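Minimum checks before a simulated wrist view counts as a valid test run?
Forum: Simulation and Test Practice
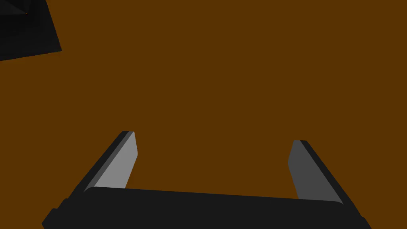 rquiambao
I'm writing the acceptance rules for our simulated pick tests and I'd like to hear how other shops handle the start of an episode. Our draft says a run only counts if the wrist view at step zero passes a short check. The first item is that both fingertips are visible. The second is that the gripper is open and empty, like in the view I posted, where you get plain brown surface between the fingers. The third is the one we argue about: the target has to be in view with at least 70 percent of its outline showing. With a start pose like mine, all you get is a corner of something dark at the upper left, so the run would be thrown out before the arm moves.

One of my coworkers says that is too strict. What do you use?

Rommel Quiambao

fludden
We don't require the target in the wrist view at all. That's what the overhead camera is for. If you only keep runs where the wrist camera already sees the part, you're testing the easy half of the job and your success rate will look better than it is.

g_hofstetter
I agree with fludden on part of it. Throwing runs out is the wrong rule. Labeling them is the right one. We tag each episode "target visible", "target partial" or "target out of view" and report the three separately. A customer reading the report can see where the failures are. When we had a single pass rate, two teams at Conia quoted different numbers for the same policy for most of October and both were correct by their own filter.

I would keep your first two checks as hard rules. If the gripper starts closed or holding something, the reset failed and the run is no good.

rquiambao
Labels could work. How do you decide partial? I don't want a person sorting 2000 start frames.

g_hofstetter
From the segmentation mask. The simulator already knows which pixels belong to the part. Compare that with the full outline rendered from the same pose with a wider crop. Anything between zero and your 70 is partial. Write the threshold in the test plan and don't change it halfway through a series.

dreletti_user
Different complaint. That surface has no grain, no marks and no shadows on it. I wouldn't sign off on any wrist camera result from a table that clean. Our internal rule is that a test series has to include textured surfaces and at least two light directions, and the plain one is only allowed for debugging.

fludden
That depends on what the policy takes in. If it runs on depth, the texture does nothing for you and you're paying for render time.

dreletti_user
His check is about the wrist view, so I assumed color. Even with depth I'd want it in the rules. People swap the inputs later and nobody goes back to update the plan.

rquiambao
It's color. The light is fixed from one side at the moment, and you can see it on the fingers, the left inner face is a lot brighter than the right. Varying that is on the list. I had it under training and not under acceptance, so I'll move it.

wanigasekara_lab
Please also write down the seed, the simulator version and the start pose for every run, including the rejected ones. We were asked to reproduce a series of 1098 episodes and had logs only for the ones that counted. The rejected runs couldn't be rebuilt, so the client didn't accept the rejection rate. We redid the whole thing.

rquiambao
We log the seed and version. We don't keep the start pose for rejects. Adding it.

fludden
How many rejects are you getting?

rquiambao
Up to 55 in a batch, nearly all on the third check. A reset that puts the arm off to one side does it every time.

g_hofstetter
Then that is a finding about your reset range and it belongs in the report. Either narrow the range and say so, or keep it and label the runs. I'd keep it. A real cell doesn't always start with the camera pointed at the part.

Gertraud Hofstetter

fludden
Still think the label should come from the overhead view, but I can live with that.

rquiambao
Updated draft, 20 August 2026:
1. Both fingertips visible at step zero. Fail means reject.
2. Gripper open and empty at step zero. Fail means reject.
3. Target visibility labeled from the mask. No reject. Results reported by label.
4. Surface and light direction varied within the series.
5. Seed, version and start pose logged for all runs, rejects included.

dreletti_user
Put a minimum on item 4 or someone will vary it once and call it done.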